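The Save Point: Notes From the Backlog

I finished Grallier last month, all 64 hours of it, and I would like to talk about the inventory screen. I spent more time there than in any of the castles.

For anyone who skipped it, Grallier is a role-playing game about a disgraced knight who must reunite five kingdoms while carrying no more than 97 pounds. A longsword weighs six. A wheel of cheese, for reasons known only to the developers at Dameter, weighs eleven. I crossed a haunted marsh at walking speed because I refused to part with my cheese, and I'd do it again.

Carry limits used to make a kind of sense. In old survival games you had a few slots and you agonized over them, and the agonizing was the game. Somewhere along the way the limit stayed and the agonizing left. Now you pick up everything, get told you're too heavy, open a menu, drop a dozen rusty spoons, and go back to picking up spoons. Dameter's big April patch added a "sort by weight" button, and the forums greeted it like the moon landing.
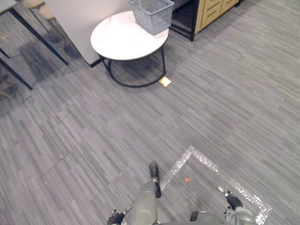 The stash problem

Most games offer a storage chest as an apology. Grallier has one in each kingdom, and they don't share contents. I own 34 healing potions. They are in the north. I am never in the north.

Our own Shalini Sachdeva, a more disciplined player than I am, keeps a spreadsheet of what's in which chest. She showed it to me with real pride. It has tabs. I asked whether she was having fun and she said that was on a different tab.

Compare Pallton, the little farming game that came out with no fuss at all. Its barn holds whatever you put in it, and any workbench can reach inside from across the map. Is it realistic? No. You can build a fence with lumber that's three fields away. But in 20-odd evenings I haven't once stood in a menu deciding which turnip to abandon, and my farm looks terrific.
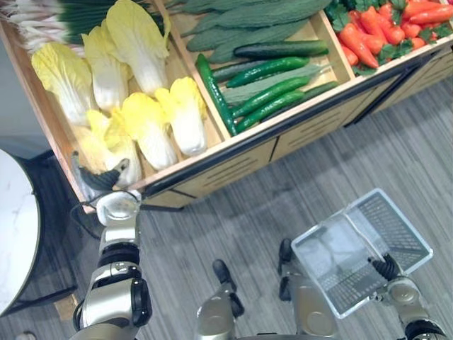 Napa cabbages in a wooden display cart.

Zieliński, the detective game, takes the other road and gives you one coat with four pockets. If you want the ledger, the candlestick stays behind. It's mean, and I loved it, mostly since every item in it matters and none of them is a spoon.

Next issue: fishing minigames, and why I can't stop.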